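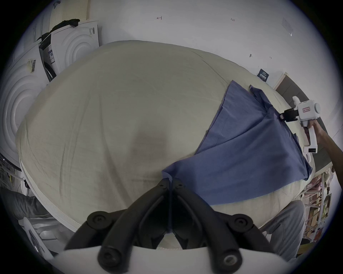 Blue cloth, part folded, on a cream mattress.

How to put summer clothes away for the winter

By Dario Orlandini

Clothes that are put away badly in October come out in April with yellow collars, moth holes and a smell of cupboard. Putting them away properly takes most of an afternoon, plus drying time. The method below is the one I use in a small terraced house in Stekdale with no loft and a damp back bedroom, so it leans towards keeping things dry. If your house is dry and warm you can skip some of it.

What you need

A clear bed or a large table
Your usual washing detergent, and a stain remover if you use one
Storage boxes with lids, or zipped fabric bags
Plain white tissue paper or old white pillowcases
Sticky labels and a pen
Cedar blocks or lavender bags, if you like them
A soft clothes brush

When to do it

Wait until you have gone 2 weeks without wearing anything from the summer pile. If you do it on the first cold morning in September you will be back in the boxes by the end of the month. Choose a dry day if you rely on a washing line. Start in the morning, so that the first load has time to dry before you want to fold it.

Step 1: Take everything out

Empty the drawers and the wardrobe rail on to the bed. Do one person's clothes at a time. Strip off the duvet and pillows first so you have a flat surface to work on, and keep the floor clear for boxes.

Go through the pile and put each item in one of these groups:

Wear all year. Plain T-shirts, jeans, underwear and thin jumpers go straight back in the drawer.
Store. Shorts, linen, swimwear, sundresses, light trousers.
Mend. Anything with a loose button or a dropped hem.
Pass on. Anything that doesn't fit or that you left on the hanger all summer.

Children's clothes need a different test. Hold last summer's shorts against the child and ask whether they will fit in eight months. They almost never will. Pass them on now, while somebody with a smaller child can plan for them.

Step 2: Wash everything you are going to store

This includes things that look clean. Sweat, sun cream and splashes of white wine often don't show at first, but they darken over a few months in a box. Moths also prefer fabric that has been worn.

Treat collars and underarms before the wash. Rub in a little liquid detergent, leave it for half an hour, then wash as the label says. Sun cream is stubborn and may need two goes. Avoid chlorine bleach on sun cream marks, as it can turn them rusty orange.

Leave out fabric softener for this wash. It leaves a coating on the cloth, and towels and sportswear come out of storage feeling greasy. Leave out starch as well. Silverfish eat it.

Swimwear should be rinsed by hand in cool water and dried flat in the shade. Don't wring it.

Step 3: Dry it fully, then dry it some more

This is the step people rush. A seam or waistband can hold damp for hours after the rest of the garment feels dry, and one damp pair of shorts is enough to make the whole box smell. When the washing comes in off the line, hang it indoors overnight with the door open. Feel the pockets, the waistbands and the thick part of the collar before you fold anything. Cold cloth can feel damp when it isn't, so let it warm up to room temperature first.

If you use a tumble dryer, take the clothes out and let them cool before they go in a box.
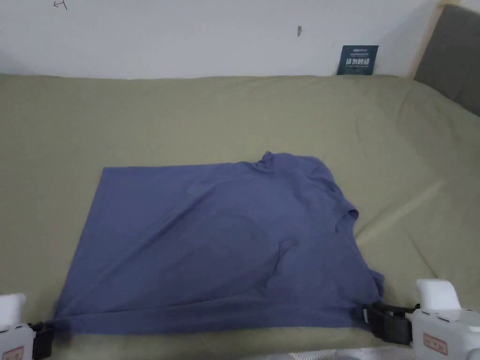 Step 4: Fold on a flat surface

Smooth each garment out with the palm of your hand before you make the first fold. Creases that go into the box in October are hard to get out in spring, and on linen they can wear into a line.

For T-shirts, lay the shirt face down, fold each side in towards the middle with the sleeve folded back on itself, then bring the hem up to the collar. Fold once more if the box is narrow. For a shirt with buttons, do up the top one and every other one below it.

Fold trousers and shorts in half lengthways, then in thirds. Keep zips closed.

Dresses can be folded loosely around a roll of tissue paper so there is no sharp line at the waist. Anything pleated is better on a hanger under a cotton cover. An old pillowcase with a hole cut in the closed end does the job.

Knitted cotton should always be folded. On a hanger it drops, and you get little points at the shoulders.

Rolling is fine for beachwear and sports kit. I don't roll anything with a collar.

Step 5: Choose the right box

Plastic boxes keep out moths and leaks but hold in any damp you put in with the clothes. Fabric bags let air through but won't stop water. Cardboard is the one to avoid, as it draws moisture from the floor and insects like the glue.

I have used Rurnis zipped bags on top of the wardrobe for a few years and they have held up, apart from one zip. Under the bed I use lidded plastic boxes from Osagie, the hardware shop by the bus station. Check the height of your bed frame before you buy. I didn't, and had to take two boxes back.

Vacuum bags save a lot of room and are useful for spare duvets with a synthetic filling. I wouldn't use them for linen or for anything you would like to wear without ironing. They are also bad for feather and down, which can lose its bounce after months squashed flat.

Step 6: Pack

Line the bottom of the box with tissue paper or a clean pillowcase. Put the heaviest things in first: denim shorts, canvas trousers, beach towels. Then shirts and tops, and the thinnest things last. Stop when the box is full to the lid without pressing. If you have to kneel on it, use another box.

Cedar blocks and lavender bags can go in a corner, wrapped in a bit of tissue so the oil doesn't mark the cloth. They may put moths off but they won't kill eggs or larvae. If you have had moths before, washing and brushing matter more. Vacuum the wardrobe while it is empty, including the back edge and the gap under the bottom shelf.

Step 7: Label and put away

Write the person's name, the size and the main contents on a label, and stick it on the end of the box you will see when it is stored. "Summer" alone isn't enough when there are four boxes marked "Summer".

Keep boxes off the floor if the room is damp and leave a hand's width between them and any outside wall. Avoid the space next to a boiler or hot pipes. Cotton and linen fade in sunlight, so a clear box on a windowsill is a poor choice even for a few weeks.

Checking in January

Open each box once halfway through the winter. Smell it first. If it smells stale, take the clothes out, hang them for a day in a room with a window open, wipe the box with a dry cloth and pack again. If you find spots of mildew, wash the affected items and move the box somewhere else.

Readers' questions

Can I store clothes in a suitcase?
Yes, if it is clean and you don't need it for Christmas. Leave the zip open an inch.

What about leather sandals?
Wipe them, let them dry, stuff them with paper and keep them in a cloth bag away from the clothes. Leather can transfer colour.

Otis Kapoor wrote in to ask about printed T-shirts, whose designs had stuck together in the box. Turn them inside out before folding and put a sheet of tissue between them. If two prints have already stuck, peel them apart slowly at room temperature. Ironing over them will make it worse.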